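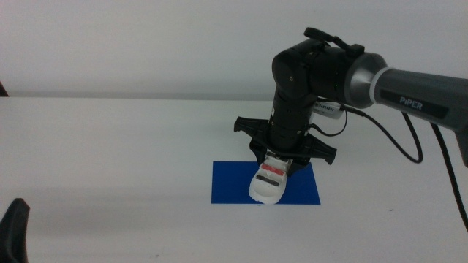

机械臂夹着一只白色运动鞋，鞋尖朝下，停在蓝色垫子上方。

教机器放好一只鞋

在Rissanen工作室，一天的工作从擦桌子开始。Ulla Hakala用一块干布把白色桌面擦两遍，然后把蓝色垫子放好，再去架子上选一只鞋。她以前在鞋店工作了6年，现在她的工作是给机器做老师。

这个工作室正在做的项目叫Trirkari。目标听起来很小：让机械臂拿起一只鞋，把它放到垫子上，鞋底朝下，鞋尖朝前。人做这个动作不需要思考，可是学习系统必须看过很多次才能学会。每一次完整的动作，从伸手到松开，他们叫做“一条”。到现在为止，工作室一共保存了990条。

采集的方法是遥操作。Hakala坐在桌子旁边，手里握着一只小的主动臂，她的手怎么动，桌上的机械臂就跟着怎么动。摄像头和关节的数据同时被记录下来。以后训练模型的时候，模型看到画面，就要猜出她下一步会怎么动。

“最难的是手腕。”她说，“鞋被夹起来以后，常常是鞋尖向下的。我要慢慢地转，不能着急。如果我着急，模型也会学到我的着急。”

负责数据的工程师Mojtaba Bakhtiari每天下午检查录像。他把不好的条目分成两种。一种是动作失败，鞋掉了，或者放歪了。另一种是动作成功，可是中间停顿太久，操作的人在犹豫。第一种他有时候会留下，特别是掉了以后又重新捡起来的，因为系统也需要知道怎样改正错误。第二种他几乎都删掉。

“犹豫对机器没有意义，”Bakhtiari说，“它不知道你在想什么，它只看见你停在那里。”

对于这个看法，Hakala不完全同意。她觉得有些停顿是必要的，比如鞋快要碰到垫子的时候，有经验的人都会慢一点。两个人为这件事讨论了很长时间，后来他们决定，放下之前的短停顿可以保留，其他的停顿要重新录。

鞋的选择也有规定。一共有18只鞋参加采集，有硬底的，有软底的，也有鞋带很长的。每只鞋连续录8条就要换，而且开始的位置每次都要改变。在项目的早期，他们没有这样做，结果训练出来的模型只会到桌子的一个角落去找鞋。那一批数据后来没有再用。

Rernstead的一家修鞋店对这个项目有兴趣，希望将来可以让机械臂把修好的鞋摆到架子上。Bakhtiari没有答应时间。他说，新的模型要到10月才开始测试，在那以前，他更关心的是靴子，工作室里还没有一条靴子的数据。

Hakala已经从家里带来了一双旧靴子，放在架子最下面一层。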